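Vanwood school meals to be served on plates again

Primary schools in Vanwood will stop using moulded plastic trays at lunchtime from the start of next term, after a trial at Sikine Road Primary ended with the school asking to keep its plates.

The change was agreed by the town's education office on Nov 1, 2023. It covers all the schools where meals are cooked by Otier, the catering firm that has held the contract for the past four years. A total of 2621 children eat a school lunch in the town on an average day.

Trays with separate sections for the main course, vegetables and pudding came in when several of the smaller kitchens closed and food began to be delivered from a central site. They stack easily and are hard to break, but staff have complained for some time that the sections are too small for older children and that hot food cools quickly in them. Parents raised the matter at meetings in June, and the office agreed to try something else in one school before deciding.

Sikine Road was chosen as it still has its own kitchen and a dishwasher in working order. Children in the two youngest classes were given small plates and the rest larger ones, with pudding served separately once the main course was finished. The trial was meant to last one half term and was then extended.

Otier said lunch took longer to serve in the first fortnight, mainly at the pudding stage, and that a second serving point had since been put in. The firm weighed the food left over at the end of each day. Waste from the main course fell over the trial, although waste from salads and fruit stayed much the same. The school also lengthened the lunch break by five minutes.

Plates in more than one size and colour will be used across the town, so that kitchen staff can tell portions apart at a glance. Schools will be able to choose their own mix from the supplier's list, and the office has told them they need not match.

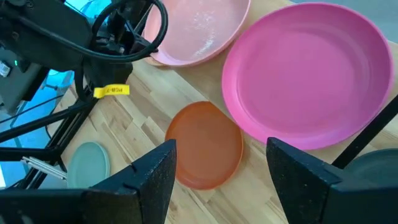 Ans De Haan said her two sons had started eating their vegetables at home since the trial began, and that she would have been happy to see the trays go years ago. Her younger boy used to bring back most of a packed lunch, she said, and now asks what is on the menu. She would still like the price of a meal to be looked at, as it has gone up twice since he started school.

The price will not change this year. The office has set aside money for 1000 new plates to begin with, and the remainder will be bought as each school switches over. Breakages will be paid for out of the catering contract. At Sikine Road, 64 plates were broken during the trial, most of them at the clearing trolley — a new trolley with deeper shelves has been ordered.

Two schools will have to wait. The kitchen at Kratochvíl Street has no room for a dishwasher, and building work there is not due to start until the spring. The infant school on the same site shares its dining hall and will change over at the same time. Both will keep their trays until then.

Lunchtime staff at the other schools will be offered 40 minutes of paid training before the start of term, covering portion sizes, stacking and the handling of hot dishes. Otier is also looking for extra kitchen assistants for the middle of the day — the posts are term time only and details are available from school offices.

The old trays will be collected during the holiday. Clubs and community groups in Vanwood that would like some should write to the education office, saying how many they need and whether they can pick them up.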